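Nosthorpe Folding Set: read me first

Hello! If you've been sent a link to this folder you're probably either trying to train something on it, or you work at the laundry and want to know what we've been doing with your T-shirts. I've tried to write for both of you, so skip whatever is obvious.

I'm Jasmina Begović. I spent nine years on the finishing tables at Nosthorpe before I was moved over to look after the recordings, so I know folding a good deal better than I know file formats. Senad Kadrić wrote the scripts and checks my spelling of technical words.

What's in the folder

900 recordings of single garments being picked up, spread, folded and put down. Most are T-shirts, then pillowcases, then a small and rather annoying group of tabards with ties (sorry in advance). Each recording has its own subfolder with the video, the gripper positions and a short text file of notes. The notes are typed by whoever was at the table, which is why some of them are very thorough and some just say "fine".

sessions/ has the recordings
notes/ has a copy of all the text files in one place, for searching
splits/ has the train and test lists
old/ is stuff from June that we redid. Please don't use it, the clocks don't match up.

Who did the work

Four of us from the finishing room: me, Ilir Stoyanova, Archie Semple and Živko Yordanov. We were paid our normal hourly rate and took turns, a morning on and then back to the ordinary tables. All of us signed to say our sessions could be shared, and all of us can ask for ours to come out again. If that happens I'll put out a new version and say so in the change notes.

How a fold is done

The house fold is the one we teach new starters. Find the shoulders, spread it, lay it face down, sleeves in, sides in, bottom up to the collar. The notes use the words we use on the floor, so "shoulders" means the first proper grip and "drop" means any time the cloth left a gripper when it shouldn't have.

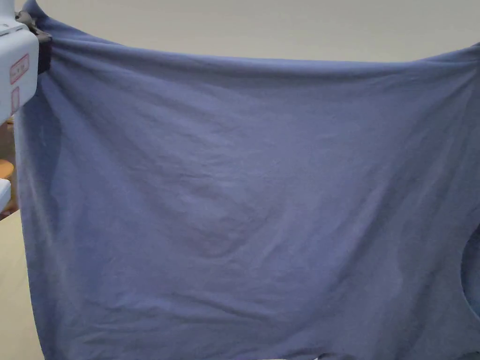 What I get asked most, by people here and by visitors, is whether the machine from Dimitrov is going to have our jobs, and I'd like the answer to be somewhere people can find it. The spreading is the bit we'd all gladly hand over, and it's also the bit that takes the most learning. With a big plain blue-grey one like this, gripped at the top corner and stretched out wide, you still get a top edge that dips, and creases fanning away from the grip, and by eye I'd know straight off which way to ease it. Getting that into a machine means somebody who knows it has to show it, over and over, and I've argued from the start that showing is skilled work and should be graded as such. Management agreed to that for the recording period. Past that, we have a promise that hours won't be cut while the trial runs, and a meeting booked to talk about afterwards. I can't tell you more than I know.

What has changed already is the standing. Archie's shoulder has been bad for years and the mornings on the recordings gave him a rest from the big tables. On the other side of it, Živko found the recording mornings lonely, and I think he's right. You can't chat much when you're concentrating that hard, and the finishing room has always run on chat. We've since put the recording table back in with everyone else, so expect a radio in the later sessions if you switch the sound on.

Splits

The test list has 62 recordings, all of garments that don't turn up in training. Senad picked them with a script so that I couldn't choose my favourites.

Things that are wrong with it

53 recordings have notes missing. I know which ones, they're listed in notes/missing.txt, and I'd sooner leave them blank than guess.

All four of us are right-handed. If your left-hand grips come out clumsy, so do ours.

Pale cloth is thin on the ground, as most of the whites go through at night and we only recorded in the day. Ilir has offered to do a few late shifts for the next version if the rota allows.

The fold is our fold. A shop would want something else, so please don't take it as how a T-shirt ought to be done everywhere!

Using it

Free for research and teaching. If you want it for a product, write to us first, because the agreement we signed says the finishing room gets a say. Please credit it as the Nosthorpe Folding Set and put our names in if you've got the space.

Last updated 2025-09-18. Corrected the list of missing notes and moved the June recordings into old/.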